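Rinia hand-held teaching kit
Hire and sales from Frimpong
Page updated Mar 31, 2019

I've been hiring out cleaning equipment for long enough to be suspicious of anything with the word "smart" on the box, so I'll try to tell you about the Rinia the way I'd tell you over the counter. It's a kit for teaching a robot arm the small jobs in a kitchen by doing them yourself. You hold the gripper, you do the job, it records what you did, and later on the arm has a go. You don't need to write a line of code (I couldn't if I tried).

Most people who ring me about it run housekeeping teams, and the first thing they want to automate is bins. I can't blame them! At Kornen, the serviced flats we supply, there are 28 kitchens on the round and every one has at least one bin in it, never quite in the same spot. Some are under the sink, some by the door, some parked out in front of the table where you'd catch your foot on them. A factory robot would hate the place. That's why the teaching is done on site, in rooms with people's things in them.

A small square bin standing on a tiled floor is a good first job. The fingers open wide and they've got blue textured pads on the inside, so you can come down over a bin, take hold of the rim and lift without having to be terribly precise. Do it full as well as empty. A bin with tissue and wrappers heaped up in it doesn't behave like a clean one straight out of the cupboard, and if you only ever teach the clean one you'll be sorry.

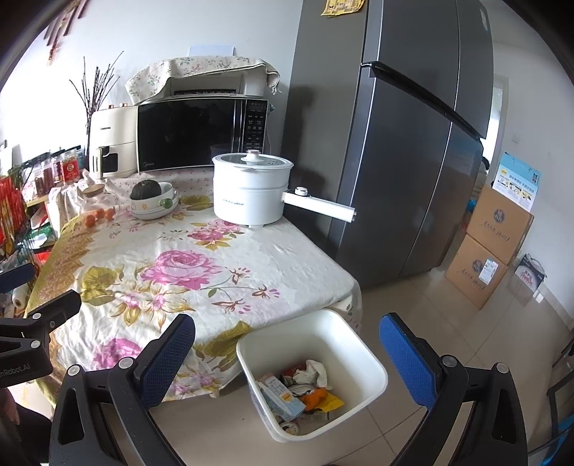

One comment left under the older version of this page said the writer had done bin rounds for years and wouldn't miss them, but wanted to know what happens to the hours. Would the time saved go back to the team, or would they just be handed more flats? And who gets the blame when the arm tips a bin over on somebody's clean floor?

Fair questions, and I'd rather answer them here than have you find out after you've signed something. The kit doesn't settle the hours, your employer does. At Kornen the cleaning is done by Koler, and what they agreed with their team before anything was switched on was that the length of the shift stays as it is, and the number of flats per person stays as it is too. The freed-up time goes on ovens, fridges and the deep-clean jobs that always used to get pushed to the end of the month. Some of the team like that. A couple have told me they preferred the bins because you could do them with your mind elsewhere, and scrubbing an oven door isn't everyone's idea of a promotion. I think that's worth hearing before you buy.

As for blame, Koler log a tipped bin as an equipment fault, same as a broken hoover. I'd ask for that in writing wherever you work.

The other change is that the people who know the job become the ones teaching it. When I first demonstrated the kit I did the recordings myself and I was rubbish at it, all elbows. Then one of the housekeepers took over and you could see straight away that she knew where to put her hand. She came in from the side, kept clear of the tablecloth where it hung down, and didn't swing the bin about. The arm can only be as good as whoever showed it, so please don't give this to the office to do. And pay people for the teaching time! It's skilled work and it makes your wrists ache.

Allow 80 goes at a job before you expect anything sensible from it. Move your feet between goes, start a bit further back, start a bit to one side. Leave the kitchen as it is, too. If there's a flowery cloth on the table and a pot with a long handle on top, they stay where they are, and the same for boxes on the floor. I had one customer tidy the whole room beforehand and then wonder why the arm got in a muddle the minute a guest moved in.

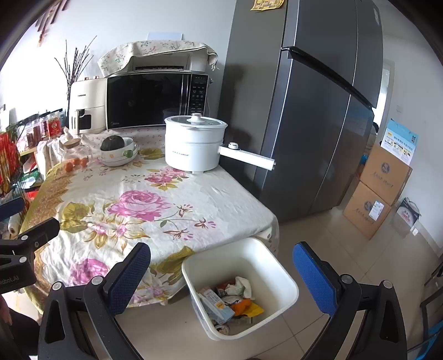 What you get in the hire kit

Hand-held grippers, 2, with cameras fitted
Blue finger pads, one spare set
Charger and carry case
Printed setup sheet (large type, I did it myself)
A morning with me on site, tea appreciated

The arm itself is a separate hire. Ring first so I can ask about your doorways, as we've had to turn a van round before now.

Price

£800 a month for the teaching kit, delivered. I don't do a shorter hire at the moment. I tried single weeks last November and people had only just got the knack when I turned up to collect it.

Looking after it

Wipe the pads with a damp cloth after every session, more often if you're doing bins. Keep bleach off them. Check the screws at the base of the fingers before you start, and nip up any that feel loose by hand, gently please. If the camera lens gets smeary the recordings won't be much use, so give that a wipe as well.

Don't use the kit for glass, knives or anything hot off the hob. Bags that need tying are still a job for a person, and so is sorting the recycling.

To book, call the Frimpong counter and ask for the Rinia. Have a rough idea of how many kitchens you look after and who'll be doing the teaching, and if you can, bring them along to try it before you decide.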